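4. Mounting the arms and routing the cables

This section is for the two-arm Pollo cell built on the Gramdale table. Before you start, the three walls must be fixed to the posts and the rail must lie flat at the front edge of the table. If the rail rocks, go back to section 3.

4.1 Fixing the arms

1. Put each arm on its black mounting plate and start all the screws by hand.
2. Slide the plates along the rail until their centers are 43 cm apart. Measure at the plates and not at the shoulders, which can turn.
3. Tighten the screws crosswise, a little at a time.

CAUTION: The power supply must be unplugged during steps 1 to 3. An arm without holding current falls quickly when you release it.

4.2 Cables

4. Lead the cable from each gripper back along the arm and down to the base. Leave a free loop at the wrist. With a tight cable the wrist stops before its limit, and the Kwon driver reports error 234.
5. Turn every joint slowly by hand through its full range and watch the loop. It must not catch on the gripper or touch the wall.

Note: On our first build in the Skostgate workshop we made the loop too short and had to open the wrist again. A larger loop looks untidy, but it works better.

4.3 Reach check

6. Place a shallow box at the back of the table, in the middle between the arms. We use a light blue one with a translucent lid.
7. Switch on the power and set the speed to 2 percent. Bring both grippers to the box, first the left, then the right. They may come close to each other above the box, but they must not touch.
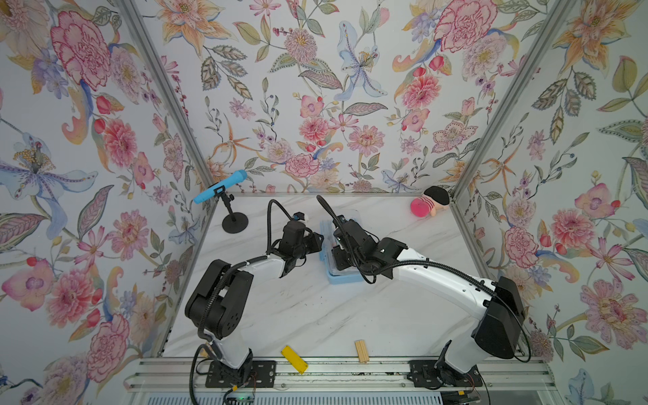

8. Save this position in the controller under the name "meet". The calibration in section 5 starts from it.
9. Drive both arms to the rest position and back to "meet". Keep one hand on the stop button during the whole movement.

CAUTION: Do not reach over the rail while the power is on, also not when the arms stand still.

Note: Check the plate screws again after 2,000 cycles. In November, when the workshop is cold, I check them more often.

Questions about this guide: Signe Åberg, Skostgate workshop | © Skostgate | Back to top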